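Gurngate: A Hand-Held Gripper With Marker Tracking and Backpack Recording
Student Project Report
Authors: Dario Barbieri, Burgi Stöckli, Colton MacLeod
Advisor: Reto Marti
Submitted 1 November 2019

1. Scope

This report covers the second build of the Gurngate hand-held gripper, from the revised shell to the first shared sessions on the workshop floor. The first build is covered in Stöckli's report from March and is cited only where a part was carried over. The arm that will eventually replay the recordings is a separate project and is left out.

The aim was a tool that a person can hold and operate with one hand, that opens and closes two jaws, and that carries enough marking for its position to be recovered from video. Two units make a pair, one for each hand. Everything had to be built and repaired with the equipment in the Drellberg workshop.

2. Mechanical design

The shell is printed in two halves and screwed together along the underside. In the first build the halves were glued, and each cable repair meant cutting the shell open and printing another. The screws add weight at the rear, where it is easier to carry.

Both jaws are driven from a single trigger through a short linkage. The linkage was drawn by MacLeod and went through 5 versions. Versions one and two bound at full opening. Version three worked but let the lower jaw lag behind the upper one under load. Version four corrected the lag and cracked at the pivot. Version five is version four with a thicker pivot boss and a metal pin, and it is the one in use.

The finger pads are black, rounded, and replaceable. They are cast in a two-part mold and pressed onto the jaw. A flat pad was tried first and was poor on fabric: it needed a fold to grip, and thin cloth slid out when the wrist turned. The rounded pad presses the cloth along a narrower line and holds a single layer. It is worse on flat rigid parts such as rulers and lids. We accepted this, as the task list for this stage is mostly cloth.

3. Markers

Each gripper carries a white cube with a square black-and-white pattern. The two units of a pair have different patterns, so left and right can be told apart without relying on which side of the image they appear. The cube is mounted near the base, clear of the fingers in most grips.

Glossy paper was used for the first set of patterns and gave reflections under the strip lights. Matte paper fixed most of this. Detection runs on grayscale images with pixel values from 0 to 255. A fixed threshold failed whenever the operator walked from the bright side of the floor to the area by the stairs, and it was replaced with a local threshold computed per block. Barbieri wrote this part.

4. Electronics and wiring

Power and data leave the gripper at the base through one sleeve and run to the backpack. A small green light on the housing is on when the unit has power and the recorder has acknowledged it. Earlier the light showed power alone, and one full session was lost to a recorder that had never started.

The battery in each unit is rated at 800 mAh. It only bridges short gaps while the operator changes the main pack. The charging board is a Trostent part bought as a finished module. We had planned to build our own and dropped the idea after the second failed board.

5. Cloth handling

The cloth task is simple to state. The operator picks up a crumpled cloth with one gripper, passes it to the other, and lays it down. Several people work on the floor at once, each wearing a backpack.
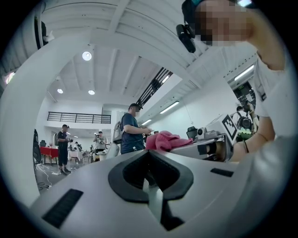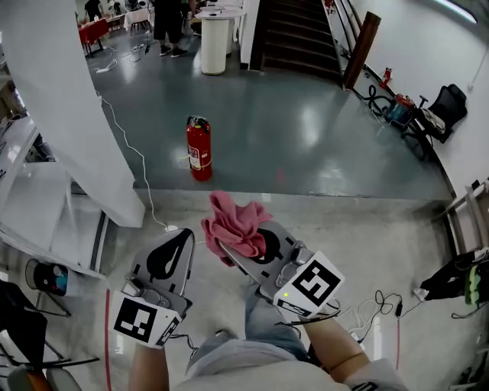

A pink cloth, two viewpoints.

Operators were asked to keep the elbows slightly bent and to avoid crossing the wrists. Crossing hides one cube behind the other gripper, and the tracker then holds the last known position until the cube returns. Short losses are filled in afterward by interpolation. Long losses are cut.

Of the 56 trials kept for analysis, most of the rejected segments came from the handover. At that moment the grippers are close together and the cloth hangs over one or both cubes. Lino Ferri suggested gripping nearer the corner of the cloth, which leaves less material above the jaw. This helped and was added to the operator sheet.

Trigger force was the most common complaint. The return spring was chosen for the flat pads and is stiffer than the rounded ones need. A softer spring from the Zürcher assortment box was fitted to one unit. The operator preferred it, but the jaw no longer opened fully with the cable sleeve bent, so the spring was changed back.

6. Open problems

The sleeve is too stiff close to the base and pulls the wrist outward when the arm is extended. A swivel is the obvious remedy. MacLeod has a drawing, not yet printed.

Loose cable on the floor remains a nuisance when people move between tables. Routing along the walls has been agreed on but only partly done.

The pads wear at the tip. Replacement takes a few minutes, but a new pad changes the closed position slightly and the jaw zero must be set again. This step is now on the checklist and is still forgotten.

7. Parts carried over

From the first build: trigger, trigger axle, lower jaw blank, battery clip. All other parts are new. Drawings and print settings are in the project folder under the version number of the linkage.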